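Laundry odds and ends – sorting small stuff without losing your mind

Quick one today. Socks, washcloths, baby hats, those thin cloths you use on glasses. All the little stuff that ends up at the bottom of the dryer and then on top of the dryer and then behind the dryer.

I do mine in the evening, 20 minutes, timer on. When it goes off I stop even if there's a pile left. The pile will be there tomorrow.

What you need

A basket you can see into. Low sides, holes in the weave, wider than it is deep. I have two from Dirnard, one green and one gray, and the green one gets used more becuase it fits on the small table. Tall hampers are fine for carrying but awful for sorting, you end up digging with one arm in up to the shoulder.

A clear tabletop. Not the bed. Things slide off the bed and you find them in March.

A small pouch or bag for singles (more on that further down).

Getting started

Tip nothing out. I used to dump the whole load and then had to pick it all up twice. Leave it in the basket and take out one piece at a time, lay it in front of the basket, flatten it, decide. Next piece.

Pale socks first. They hide in with the towels and the light cloths. Dark ones show up on their own.
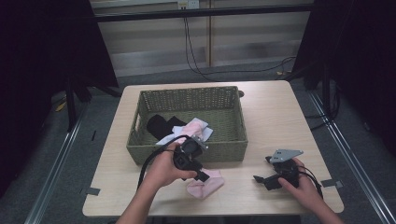
One pink sock out on the table, the rest still in the basket.

Keep the space in front of the basket for the piece you're working on. Finished pairs go off to the side, or straight into the drawer if the drawer is close. Mine is down the hall so they go to the side.

If a sock comes out balled up, push your hand in to the toe and pull it back through. Do that now, before pairing. A balled sock that was still damp in the middle will smell the whole drawer.

Folding, fast version

Socks – lay one on the other, heels matching, fold in half. Done. I don't roll the cuffs over anymore, it stretches them. Had a pack of 8 from Lakex go floppy at the top in one winter that way.

Thin cloths – halves, then halves again. Don't iron them. Why would you iron them.

Anything stretchy and shapeless – fold the edges in till it's a rectangle. Doesnt matter which way.

Singles

Every load has them. Into the pouch, pouch hangs by the washer. Next load, check the pouch first. A sock gets 2 months in there and then it's a dust rag. Good for blinds, put it on your hand and run along each slat. Also good over the end of a yardstick for under the fridge.

I clipped socks together before washing for a while, with the little plastic rings from Grerkico. They work. But everyone in the house has to do it and that lasted until the second week of September. If you live alone, go for it.

Mesh bag is the other way. One per person, zip it, wash it, dry it in the bag on low. Takes longer to dry, so don't stuff it. Half full is plenty.

Keeping the basket nice

Woven baskets collect lint in the holes. Old toothbrush, dry, over the sink or outside. Then a damp cloth. If yours is a plastic weave you can rinse it in the tub, natural ones I only wipe.

Run a finger around the inside of the rim now and then. Any rough spot will snag a knit and you won't notice until there's a pulled thread. Mine had one near the corner, fixed with a bit of sandpaper, fine grit.

Don't park wet things in it overnight. Obvious but I still do it.

Small spaces

No laundry room here, so the basket lives on the shelf over the washer, the Delaunay one I wrote up last spring. The shelf is 22 inches wide and the basket just fits the long way. Measure the rim and not the base, the rim is always wider. Ask me how I know.

Will do sheets next time – fitted ones, yes, I know, you keep asking.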